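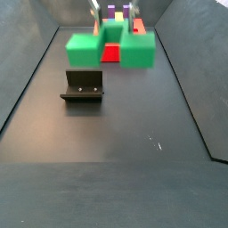 Bin A, overhead side camera. Green bridge piece at the far end between the fingers; purple and yellow blocks behind it; L-bracket on the floor in front.

Cell Notebook, Manipulation Section
December, morning and afternoon sessions
Entry by: N. Khasawneh
Subject: Controller comparison on the block-assembly bin, Khoury unit against Fidevell unit

Purpose

The section has been asked to recommend one gripper controller for the bin cells before the next equipment order. The Khoury unit has been in service in this cell since spring. The Fidevell unit is on loan and must be returned with its original cable set. The arm, the fingers and the camera mounts were left unchanged between the two units, so that any difference recorded below may be assigned to the controller or to its settings.

Setup

Parts were the standard colored set. The green piece was chosen as the main grasp target. Its profile is uneven, and the raised portions leave limited room for a finger that arrives off center. The slotted red base was used for the placing work.

Both controllers were set to the same closing speed and the same force limit. The Fidevell unit reports force in its own internal scale, and the conversion table supplied with it was used without correction. This should be checked against the load cell before any figure is quoted outside the section.

Settling delay after contact was set to 300 ms on both units. The Khoury default is shorter. The longer value was kept so that the lift would not begin while either controller was still adjusting.

Procedure

Each controller was given 22 grasps on the green piece, with the piece turned by hand between grasps according to the usual rotation sheet. A grasp was accepted if the piece left the floor level and was returned without contact with the walls. Placing runs on the red base followed. Operators were told which controller was active; a blind comparison was considered and could not be arranged with the cabinet in its present location.

Observations, grasping

The Khoury unit failed 2 grasps. In each case the piece tilted at the start of the lift and was released by the operator. Both failures were at the steepest rotation on the sheet.

The Fidevell unit also failed 2. One was a tilt of the same kind. The other was a fault stop: the controller reported loss of position and opened the fingers to the home width. The log shows no matching event on the arm side. The connector was reseated and the fault did not return, which does not establish that the connector was the cause.

On the basis of these results no preference can be stated for grasping alone. The manner of closing did differ. The Khoury unit closes at a steady rate and pushes the piece a short distance before both fingers are in contact. The Fidevell unit slows as soon as one finger meets resistance, and the piece shifts less. Operators preferred the second behavior when neighboring parts were close by.

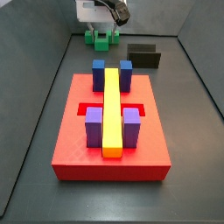
Same bin, second view. Red base in the foreground with the yellow bar lying across the slot, blue and purple blocks to either side of it. Gripper over the green piece at the back.

Observations, placing

Upright blocks beside the yellow bar are the difficult case for either unit. The opening width must be small enough on release that the outside finger clears and the inside finger does not disturb the bar. The Khoury unit accepts a release width directly. The Fidevell unit accepts a percentage of full travel, and the value had to be found by trial for each block. This took up a large part of the afternoon and should be counted against it in the recommendation.

The Zostside script for releasing parts ran on the Khoury unit without change. On the Fidevell unit it required an adapter layer, now saved in the shared folder under Naltadness. The adapter has no handling for the fault stop described above. It is not to be used for unattended runs.
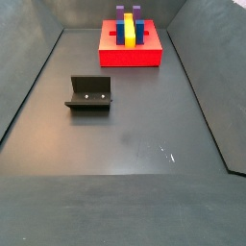

Release height was kept the same for both units throughout. A lower height was tried briefly on the Khoury unit at the end of the session and appeared to reduce rocking of the upright blocks, but the runs were not logged and are left out of the comparison.

Open items

Load cell check of the Fidevell force scale. Required before the summary is written.

Repeat of the steepest rotations on both controllers, with a slower lift.

Fault stop: send the log to Fidevell and request the meaning of the position-loss code. The manual lists the code without explanation.

Logged placing runs at the lower release height, both units.

The Khoury unit has been reinstalled and the cell is available for normal use. The loan unit is in the locked cabinet with its cables. Please do not separate them.

N.K.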